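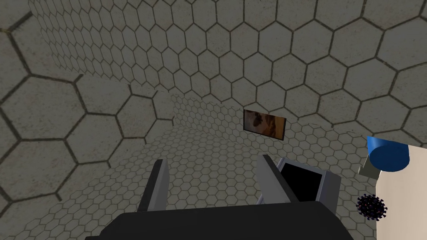

The Fourteenth Rule

When Consuelo Quintana came to work at Nemden there were thirteen rules for the practice room, typed on a yellow card that hung by the door, and she learned them the way you learn a neighbor's children, by getting them wrong for a while. The practice room had no real door, of course. It lived inside the computers, gray hexagon tiles up the walls and across the floor, and you went in by putting on your glasses and sitting up straight. But somebody long before her had felt that rules ought to hang beside a door, so the card hung next to the one that led to the coffee.

Rule 1 was to open the fingers fully before you went anywhere near a thing. Rule 2 was to say what you meant to pick up, out loud, even if you were alone. Rule 6 was that a run stopped halfway had to be logged as a run, and this was the one people grumbled over, especially toward lunch. Rule 9 said never to tidy the room between attempts unless the sheet told you to, which was hard on Consuelo, who had raised two boys and could hardly walk past a sock.

She had a soft spot for the things in that room. There was a gray box with a black screen, and a blue cylinder, and a spiky black ball that looked like something a doctor would warn you about, and on the wall a picture all in browns and oranges that she had never been able to make out. Mujić, who had the desk by the window, was sure it was a forest in the fall. Consuelo leaned toward a fire, or possibly a set of curtains. They had been having this conversation, very pleasantly, for most of a winter.

The trouble came over the spiky ball. The people at Dedis, who paid for the work and wrote very polite letters, wanted 109 clean grasps of it, and Consuelo had 50, and she was tired, and her tea had gone cold. On the next try the fingers closed on two of the little knobs, and the ball came up hanging by them like a coat on a hook, and stayed there. The counter in the corner turned green. Fifty-one, it said.

She sat and looked at it for some time. Rule 4 said that a grasp was good if the object left the surface and did not fall, and the object had certainly left the surface, and it certainly had not fallen. There wasn't a word on the yellow card against what she had done. She thought about the machine that would be taught from this someday, in some real kitchen or clinic, picking up a real something by its two thinnest parts because a woman at Nemden had wanted her lunch.

So she put the ball down, marked the run doubtful, and walked over to the window.

"Mujić," she said, "would you hand somebody a baby by the ears?"

He took off his glasses and considered this with more care than she had expected. Then he pulled up his own runs from the week before, and they went through them together with the sandwiches open on the desk between them, and found 33 that the counter had liked and neither of them did. He was quite pink about it. She told him hers were probably worse, and they were, a little.

It took the whole afternoon to write one sentence. Mujić wanted the word "adequate" in it and Consuelo wanted it out, and old Prellow came by from accounts and was asked to read it aloud to see if it made sense to a person who had never moved a gripper in his life. He read it twice, in his good voice, the one he kept for weddings. In the end it went on the card in ballpoint, below the typed ones, with the date beside it, March 2022, slanting downhill because the card was nearly full:

14. Hold it the way you would want it held, and if you would not show the run to a new person, do not count it.

Dedis wrote back, politely, to ask why the number had gone down. Consuelo wrote them a long letter, longer than it needed to be, with the part about the baby in it. Then she rinsed her cup, put her glasses on, opened the fingers all the way, and told the empty office that she was going to pick up the ball.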